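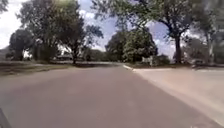
Sunday, May 29, 2022

Quick one, I've got dinner in the oven and the timer says 37 minutes, so that's how long this post gets.

Walked the long way round again. I keep saying I'll do the Greton path, by the water, and then I get to the end of our street and my feet just go left up the hill. Habit. Same road since January, most days, and I still haven't got bored of it, which surprises me a bit as I get bored of everything (see: sourdough, the ukulele, that jigsaw).

It isn't much of a road. Wide, no markings, far too wide for the traffic it gets. Pavement down the right, grass down the left. Then it bends away behind the big tree and you can't see what's round there until you're on top of it. I like that bit. You always think there might be something. There's a postbox.

The big tree though. I've tried to find out what it is, twice, with the app, and got two different answers, neither of which looked right. Big dark trunk, thick green top with holes in it where the sky comes through. The smaller round one behind looks like someone drew it with a compass. White house tucked in between the two, you only get a bit of it from down the road. I've decided whoever lives there has the best spot in all of Pillurby. Shade in the afternoon, presumably. Our place has no shade whatsoever and the back bedroom is an oven from now till September.

Grass is looking rough. Brownish and patchy already and it isn't even June. Better under the trees but not by a lot. Ours is the same, I gave up on the front strip weeks ago and am now calling it a meadow.

Things I noticed today, in no order:

Someone round the bend is giving away a chest of drawers. Missing a drawer. I stood and looked at it for much longer than it deserved.

Jasmine is out, number 74, smells unbelievable, you get it from three houses away.

A cat on a car bonnet that would not be spoken to.

Bins out on a Sunday. Why. Collection is Thursday.

My left shoe is going at the side. These are the Jino ones I moaned about when I bought them, and I take most of it back, they've done well. But I can feel every bit of grit now. Anyone got a tip for a walking shoe for wide feet that doesn't look like a medical device? Comments are open, I fixed the thing where it ate them. I think.

The step counter said 3,000 when I got to the bend, and it always says more than that on the way back even though it's the same distance. Downhill steps must be smaller. Or I dawdle. Somebody clever can tell me.

I was going to do the whole loop, past the shops and back by the school, but I'd promised myself Thammasiri for lunch and they stop serving at half two. Made it with 15 minutes to spare, very pink in the face. Had the noodle thing with the egg on, and the iced tea, and then a second iced tea becuase it was that sort of day. They've moved the tables by the window so you can't watch the street any more, not keen on that. Food's still lovely. Prices up a bit, but whose aren't.

Walked home the short way, carrying leftovers, shoe full of grit.

Oh, and the people who asked about the kerb. It's still there, the bright white bit at the corner where the pavement meets the road, and yes I still step over it with the same foot every time. I don't know why I told you all about that. Three of you have now confessed to having one of your own, so I feel slightly better about it.

Plan for the week: Greton, properly, with a bottle of water and the old boots, if it isn't too hot. Will report back. I said that last week as well, I know. Also need to ring about the gutter, find the other garden glove and go back to see if that chest of drawers has gone. I could make a drawer. How hard is a drawer.

Right, timer's gone off and somthing smells a bit too brown. Bye!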